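Randus Method Notes: Scoring Long Tidying Tasks by Stage

Last revised 12/25/18

This page sets out how to score a two-arm tidying policy by stage, following the procedure used at the Nulovcombe laboratory. A single pass or fail mark hides a great deal in a long task. A policy that places every item and fumbles the lid receives the same mark as one that never moves, and the two need quite different remedies.

Before you begin, you will need a trained policy, a written task definition and a copy of the Jalura scoring sheet. The definition must name each stage in order and state what counts as its end. For the storage box task, the stages are: grasp the item, bring it over the box, release it inside, close the lid. Write the end conditions before any trial is run and do not alter them during a session.

Step 1. Set the table to the chosen starting layout. Some items may begin inside the box and others on the table top, provided the layout sheet records which. Leave the lid open. Background objects form part of the layout and should be recorded as well.

Step 2. Start the policy and let it run to the limit of 3000 control steps. Do not touch the table during a trial. If an arm must be stopped for safety, mark the stage it had reached and end the trial there.
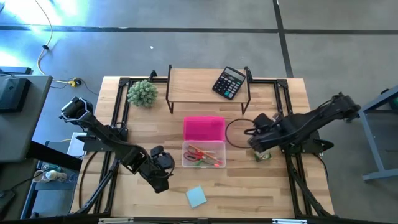
Wynne asked whether a small, flat item such as a sticky note should carry the same weight as a pair of scissors, given that the grasp is so much harder. Our practice is to keep the weights equal and to report each item on its own line. Readers may then apply their own weighting - the raw marks are always supplied.

Step 3. Score from the recording, and have a second person score it separately. Where the two sheets differ, the lower mark stands until both scorers have reviewed the recording together.

Step 4. Repeat for all 26 layouts. Report the share of trials reaching each stage, together with the final success rate.

In the September comparison, 179 trials were scored in this way. Most of the losses fell between release and lid closing, a pattern that the final success rate alone had concealed. Further demonstrations were then collected for the lid stage only.

Scoring sheets should be filed with the recordings under the same trial number.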